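Print this page | E-mail this page

Household Chores Program: Spring Progress Report
By Rónán Corrigan
2022-06-07

Shares: 3 | Comments: 2

To Fionnuala Ó Conaill, Tarnach Fund

You asked in your last note whether machines can do household chores yet, and wanted a plain answer before the figures. My answer is some of them, slowly, and more of them than when I wrote to you in the winter. May was the best month we've had, and I'm really pleased to be the one writing it up!

Most of the spring went into tidying. Tidying sounds easy next to cooking or ironing, but it asks for a little of everything: spotting a thing on a crowded table, picking it up without squashing it, finding room for it in a box that already has other things inside. We recorded 410 demonstrations of packing and unpacking, all done by people with hand-held grippers, and 321 of them passed review and went into training. The rest were dropped, mostly for fumbled starts or because the person changed their mind halfway (I did this myself more often than I'd like to admit).
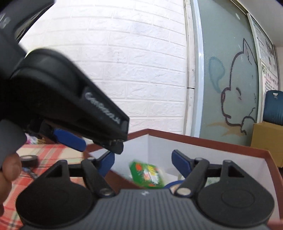 Soft packages are still the hard part. A stiff carton gives the same grip every time, but a bag of snacks folds, slides and comes up at a new angle on each try. The Rustuvetti model, which we switched to in May, handles this much better than the one before it. It now backs off and tries again after a bad grip, where the old one would carry on to the box with nothing in its fingers. Watching it go back for a dropped packet the first time made the whole room cheer.

Using both hands is coming along too. Kavanagh, our two-arm test setup, can steady a box with one arm and load it with the other as long as the box is on a flat surface. Patterned cloths confuse it, and so do shiny wrappers under a bright lamp. We've added more of both to the training set.

Now the parts that are behind. Folding has barely moved, and I'd rather say so than pad this section. Small flat items, such as coins and cards, are still beyond us. Speed is poor as well: a table a person clears in a minute takes the arms over 3, and somebody has to stand by the stop button the whole time.

Next period we want to start on Curau, the shelf-stocking work, which uses the same skills in a shop. We have a small store willing to let us practice after closing. The budget is on track and I'm not asking for any changes. I would like two more weeks on the folding milestone, if you can agree to that.

Come and see it when you're next nearby. It's a lot more fun in person.

Rónán

Print this page | E-mail this page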